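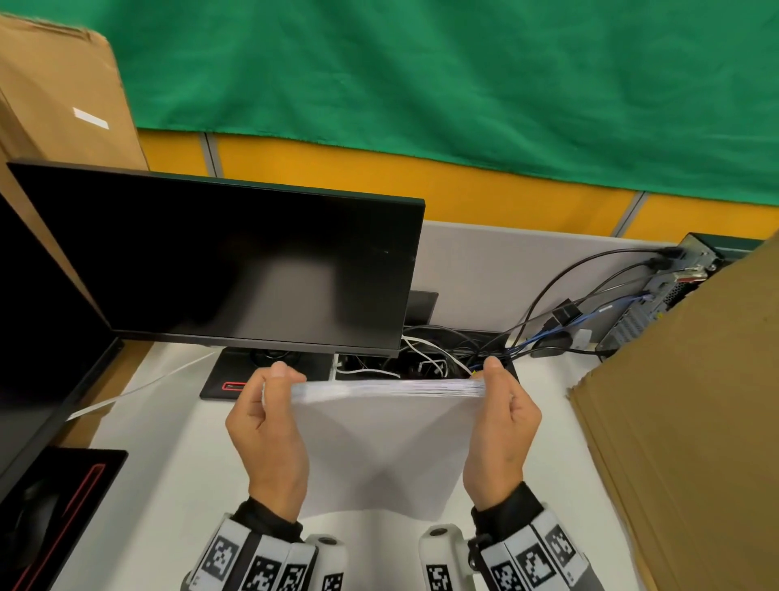

Why did the Plultemow arms tear the paper during the morning run?

The left arm was acting on motion data that lagged behind the right by 192 milliseconds, so the right arm began its pull while the left was still moving to its hold position.

Diary of the demonstration desk, Cirnesach, 27th February

The morning run was stopped at the sixth lift. The two arms had taken hold of the stack correctly on the first five attempts, although the left side closed late each time and the operator on duty noted it. On the sixth, the right arm drew away before the left had settled, several sheets tore near the left end, and the remainder slid off the test table onto the floor inside the guard. The operator pressed the stop button. Both arms halted and held position as required. No one was inside the guard and there were no injuries.

Under the site rules, torn material inside the guard is treated as a safety matter and not as ordinary waste. Power to the arms was removed before the gate was opened, and the event was entered in the safety book before any paper was cleared. I record with some regret that the late closing was seen five times and the run was allowed to continue. The current instruction says only that a run is to be stopped "on unexpected contact." A grip that closes late does not meet that wording, and the operator acted within it.

The Zou controller log was read first. It showed no missed commands and no overload on either arm, and the two arms were in step with each other to the limit of what the log can show. The controller had therefore carried out faithfully a motion that was wrong to begin with. Attention then moved to the demonstrations from which the motion was built.

These are recorded at the desk by a person wearing a marked band on each wrist. The person lifts a stack by its two ends, levels it, sets it down and separates single sheets from the top. The work is plain enough, but it depends on the two wrists being recorded against the same clock.

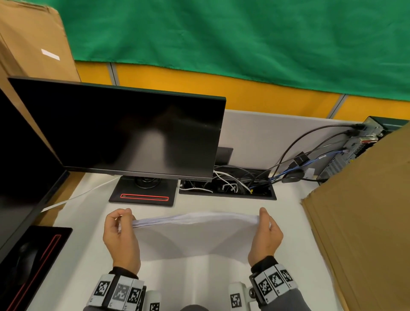 Stack held level by its two ends, demonstration desk.

We compared the left and right wrist tracks in the newest batch. The batch holds 54 recordings. In 34 of them the left track was late, and the delay was the same in every case. A constant delay points to a setting and away from the bands themselves, and the setting was found soon after lunch: a smoothing filter had been switched on for the left track only, during the change of software in November, and had stayed off in the default profile until that profile was replaced this month. The entry for the change mentions the filter. It does not say which side it was applied to, or who was to turn it off.

The bands were nevertheless checked for fit and for damage to the markers. None was found.

Prerkura was informed by telephone and then in writing, as they hold a copy of the same batch. They have agreed not to use it until we send a corrected one. They also asked whether earlier batches could be affected. My answer was that the older profile did not carry the filter, but that I would not put this in a letter until the tracks had been compared in the same way. That comparison began this afternoon and is not finished.

There was some discussion of whether the late recordings could be repaired by shifting the left track forward. For the two-handed lift this may be acceptable. I am less content with it for the separating motion, in which the hands do different things and the smoothing has rounded off the quick part of the movement as well as delaying it.

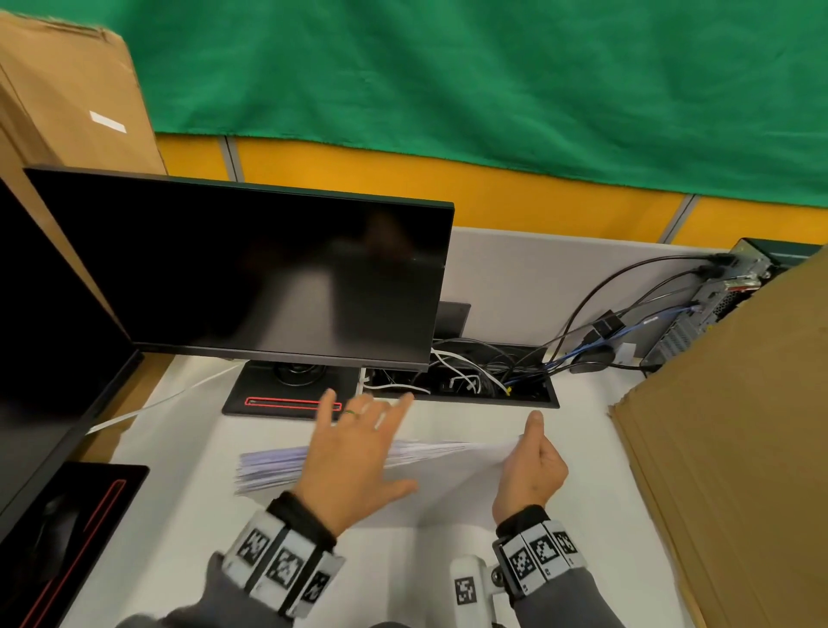
A shift would correct the delay and leave the rounding in place, and the arms would then be on time with the wrong shape of movement. I have asked that the late recordings be set aside in full and made again with the filter off on both sides. The originals are to be kept under a separate name and marked as unfit for use.

The following was agreed before the desk closed. The arms remain locked out until the new recordings have been compared, left against right, and signed for. The stop instruction is to be reworded so that a late or uneven grip is sufficient cause — the operator is not expected to find the reason first. A track comparison will be added to the checks made before any batch leaves Cirnesach. The first run after release will be at reduced speed, with a single sheet and then a thin stack, before the full one is tried.

Stores report that the order of 1000 sheets has arrived, which will cover the repeat work. The torn paper has been bagged and labeled, and is on the lower shelf of the safety cabinet with the event number on it. The key to the arms is in the same cabinet and has been signed in.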